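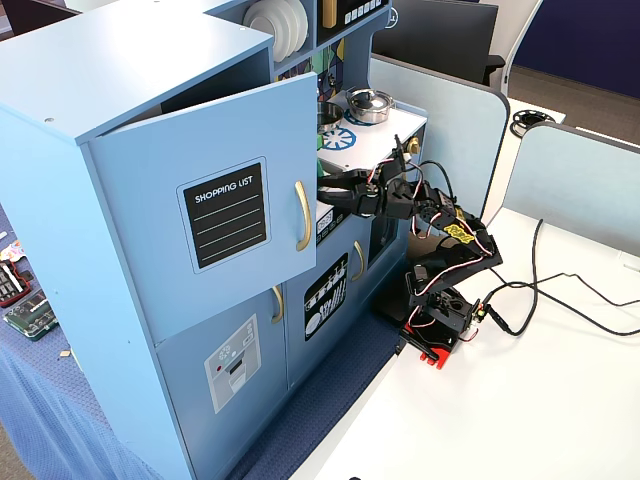 The Case for the Paper Shopping List

My phone can keep a shopping list. It can share the list with my wife, sort it by aisle, and remind me about it when I drive past the store. I used one of those apps for most of two years. Then in June I went back to a pad of paper and a pencil, and I think more households should do the same.

The usual argument for the app is that you always have it with you. That is true, and it is also the trouble. A list that is always with you belongs to you. A list on the kitchen wall belongs to the house. When the mustard runs out, the person holding the empty jar is standing six feet from the pad. Writing "mustard" takes two seconds. With the app, the same person has to find the phone, unlock it, get past whatever messages are waiting, open the right list, and type. In our house that meant one person did all the adding, and everyone else called out requests from another room.

I kept the old app list before I deleted it, and I went through it one evening. It had 275 items on it, counting everything we had ever entered and never cleared. There were 119 that I was sure we had bought at least once without checking them off. There were three separate entries for dish soap. An app never runs out of room, so it never asks you to make up your mind about anything. A sheet of paper has maybe twenty lines on it. When it fills up, you go to the store or you cross something off.

My friend Szu-yu Yuen disagrees with all of this. She lives with two roommates who work different shifts, and they are rarely home at the same time. One of them does the shopping on the way back from work and wants to know what is needed as of that minute. For them the shared app makes sense, and I wouldn't try to talk them out of it. She also says that I lose things, and that a lost list is worse than an ugly one. I have left the list on the counter twice since June. Both times I remembered most of it, I think because I had written it by hand, and both times I forgot the onions.

Money is the part of this people care about most, so I kept track of that too. We spend nearly 200 dollars on a normal trip for the four of us. I expected that number to fall when I switched, and for the most part it hasn't. Groceries cost what they cost. What did fall was the number of small trips in between. We used to run out for one missing thing several times a week and come home with a bag of other things. Now we go once, sometimes twice, and the second trip is short.

I will admit the pad has to be managed a little. It needs to hang where people stand with their hands full, which for us is the side of the refrigerator. The pencil needs a string, or it goes to the living room and stays there. The writing has to be large enough to read in a store aisle. And everybody has to accept the rule that if it isn't on the list, it doesn't get bought. Our older son tested that rule with cereal for a couple of weeks. He now writes down cereal.

The children turned out to be my best reason for keeping it up. Neither one has a phone, and under the old system they had no way to add anything except by asking, which they did constantly and usually when I was on a call. With the pad they can see what the household is short of. The younger one is 6 and spells by ear, so last week we bought "bred" and "chez." He takes it seriously. He checks the shelf before he writes, which is more than I did at any point when I was using the app.

Chih-ming Tam, my neighbor across the hall, told me his mother wrote her lists on the backs of envelopes and put the coupons inside. I have started doing this as well. The envelope stands up in a jacket pocket, and the receipt goes in it on the way home – so when the total looks wrong, I can find out why without digging through the trash.

I still use my phone for plenty of things in the kitchen. It is a good timer, and I look up recipes on it. I just don't want it between an empty jar and the next trip to the store. A pad costs a couple of dollars, and ours has lasted since June with a good number of sheets left.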